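Endel (typeface)

Endel is a sans-serif typeface family drawn for the wayfinding and printed matter of Dultcombe College of Art, a small independent art school in the west of England. It was commissioned from the type studio Gaturberg as part of a wider change to the college's visual identity and was later released for general sale. The family has 14 styles, made up of seven weights with matching italics.

Background

Before the commission the college had no typeface of its own. Its prospectus was set in one face, its signs in another, and departments often made their own choices for posters and exhibition labels. A review of the college's printed matter recommended a single family that would work on doors and corridor walls as well as in running text. The review also asked that the letters should stay legible at 150 millimetres high on outdoor signs and in the small print of the course handbook.

Gaturberg's first proposal was a slab serif based on lettering found on the college's oldest building. It was dropped after trial signs proved hard to read from across the courtyard. The second proposal kept the wide proportions of the old lettering but removed the serifs, and this became Endel.

Design

Endel has a large x-height and short descenders. The capitals are slightly lower than the ascenders of letters such as b, d and h. The lower-case a is double-storey in the roman and single-storey in the italic, and the lower-case l has a curved tail to set it apart from the capital I and the figure 1. Stroke endings are cut level, which gives the letters c, e and s fairly closed shapes.

The figures come in 2 widths, one proportional and one tabular. The tabular figures were drawn for room numbers and timetables. Each font has 600 glyphs, including arrows and a set of plain geometric symbols for use on floor plans.

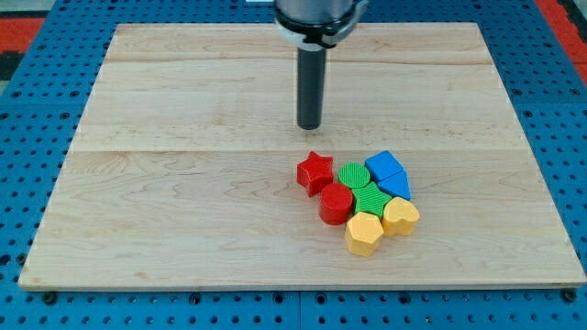 The symbols were the last part of the family to be finished. Early versions relied on fine outlines and were rejected when they filled in on cheaply printed maps. The final set uses solid forms, on the principle that a reader should be able to tell one from another by outline before reading the key. Small coloured blocks grouped on a pale wooden board are easy to pick out in a similar way, the plain ground helping as much as the shapes. For the same reason the college's guidelines ask for symbols to be placed on a single flat tint with a clear margin on every side.

Use

The college uses the bold weight for building names and the regular weight for text. Signs in the library and workshops were replaced first, in August, before the start of the autumn term. The retail version, sold through the distributor Alvarado, leaves out the college's crest and two ligatures made for its wordmark.

See also

Corporate typeface
Environmental graphic design
Wayfinding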